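Zodton Throw Phone System

12 shares 3 comments

The Zodton is a wired throw phone for police negotiation teams. It makes a private line between the negotiator and a person who has closed himself in a house, a shop or an office, with hostages or alone. The person inside only has to lift the handset. He does not need to dial, and he cannot call any other number with it.

I am Adelmo Donati, and I have been building communication equipment for crisis teams in my workshop in Gunbridge for 14 years. The first Zodton was made after I listened to negotiators who lost contact in the worst moment, when the battery of a mobile phone was finished or when a reporter called the same number. A cable is old technology, but it stays connected and it belongs only to the team.

What is in the set

The inside unit is a handset in a padded orange case. The case can be thrown through a window, pushed along the floor with a pole or left at a door. The standard cable is 4000 feet long, on 2 reels, so the command post can be at a safe distance, also in another street. The base station has places for the main negotiator, the coach and the person who writes the log. All three hear the call, but only the negotiator can speak. The coach can press a button and talk to the negotiator privately – the person inside does not hear it.

Every call is recorded from the moment when the handset is lifted. The recording goes on two memory cards at the same time, and each card can be removed separately after the operation and given to the investigators. 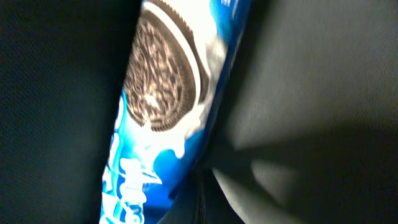 The ringer in the case can be made louder from the base station. Many teams asked for this, because people under stress often do not answer the first calls and the case may be lying in a different room. The ring tone is low and slow. We tried a sharper one in the beginning, and the negotiators in Flultbridge told us that it made everybody nervous, also on their side of the line.

The microphone in the case works when the handset is down. Please check the law in your state before you use this function, and ask your legal adviser if a court order is needed. The microphone is turned off when we deliver the set, and it can be turned on only with the key of the supervisor.

Power and care

The base station works from a normal wall outlet, from a vehicle or from its own battery. The battery gives 30 hours of work, and it can be changed during a call without losing the line. The inside unit takes its power through the cable, so there is nothing to charge in it.

After each use, clean the case with a damp cloth and roll the whole cable by hand, feeling for cuts. A cable which was under a car wheel should be replaced even if it looks good. Spare reels are kept in stock.

Training

With each set comes a training day at your place. The instructor is Briggs, who was a negotiator before he joined us. In the morning the team learns to set up the base station in the dark and in a small space. In the afternoon there are practice calls, with Briggs in the role of the person inside. He can be very difficult, and I advise you to send also your younger people.

Ordering

We sell only to police departments, sheriff's offices and prison services. Write to the workshop on the paper of your department, with the name of the team leader and the kind of vehicle you use as command post, as the mounting plate is different for vans and trucks. Sets ordered before the end of March are delivered with the new, softer headphones. Older sets can be sent back to Gunbridge for the same headphones – you pay only the transport.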